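2018-08-27, posted by soggyhose

Zone 2 on my Brelent controller keeps running twice, closing in on a fix (I hope)

Okay, picking my old ticket back up because the reply I got in June was to reset the controller, and I've now reset it so many times I could do it in my sleep. Same problem. Zone 2 is the back lawn. It's supposed to run once, at 5 in the morning, for 22 minutes, and then be done. Most mornings it does that, and then it starts all over again a bit after 6 and runs the full time. Zone 1 and the front beds have never done it!

The Plonon app only shows the first run, by the way. I wouldn't have known about the second one at all except I was up early with a cold and heard the heads pop up while I was making toast. So I started writing down the meter before and after, and between last Sunday night and this morning we went through 1,789 gallons, with no guests and no laundry to speak of (I'm behind on laundry, that's a different ticket).

What I've tried so far:

Factory reset, then typed the whole schedule back in by hand instead of restoring it from the app. Fine for a few days, then the second run came back.

Swapped the wires for zones 1 and 2 at the controller. The second run stayed with the zone 2 program, so it was the front getting watered twice. That pretty much clears the wiring and the Groreck valve out back, I think? The valve closes fine by hand too.

Turned off the seasonal adjust. No change.

Unplugged the rain sensor and put the jumper in. No change, and I put it back after.

Support also wanted to know what zone 2 covers, and whether I'd split it up at some point. I haven't. It's all one lawn, from the patio back, tree included. 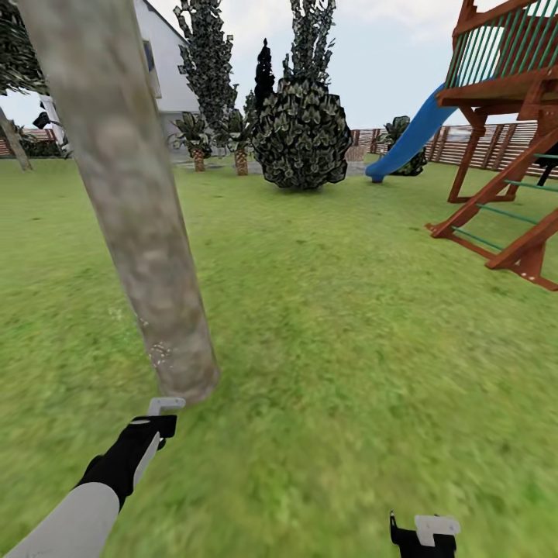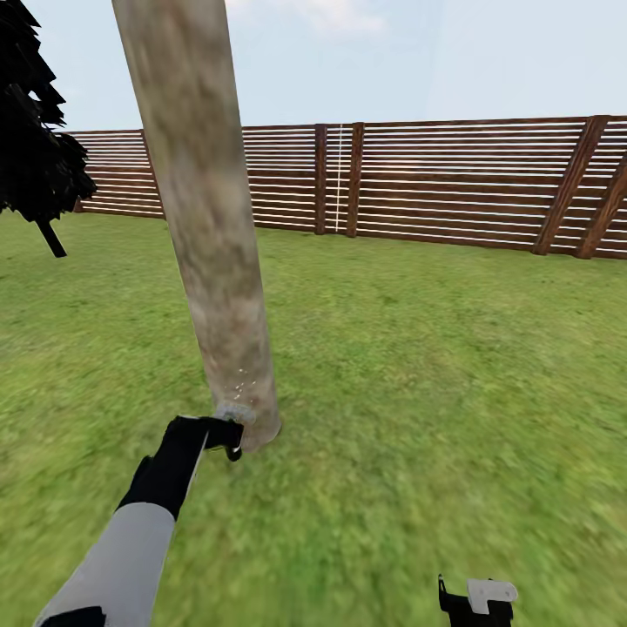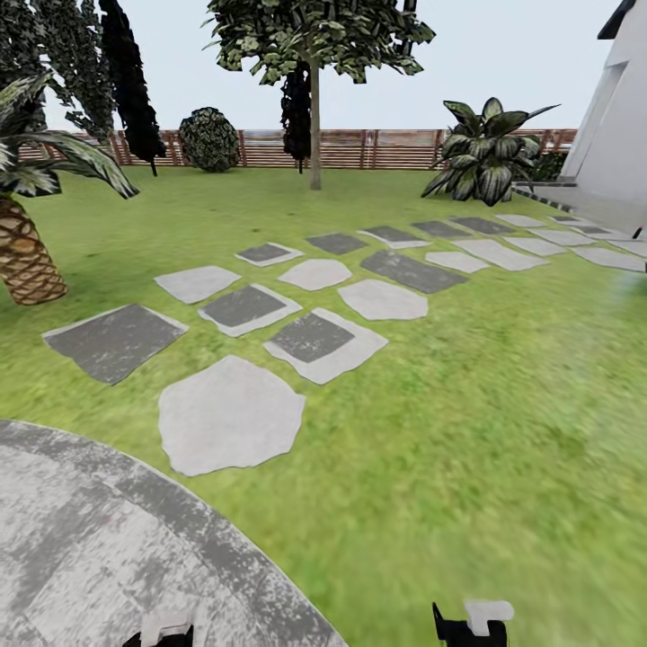
Zone 2, back lawn. Leaning tree in the first two, curved edge of the patio in the last one.

Now for the part I'm kind of excited about. I changed routers in the spring, from the one the cable company gave us to a Baysal, and last night I finally went digging through its list of connected devices. The controller is in there under two names! One is the name I gave it and the other is just a string of letters from before the reset. So my guess is there are two copies of my schedule living on the Plonon side, and the old one is still sending its start an hour late because it never got the daylight saving change. It would explain why the app doesn't show it, too, if the app only looks at the new one.

Tonight I've taken the controller off the Wi-Fi completely and I'm letting it run from its own memory. If the second run stops, then it's on your end and I'd love for somebody to delete the old registration, because I can't find a button for it anywhere.

Could you also tell me if deleting it wipes my watering history? I'd like to keep that if I can. The serial number is on the original ticket. Evenings are best if you need me to stand in front of the box and push things.

Last updated: Monday, 9:40 pm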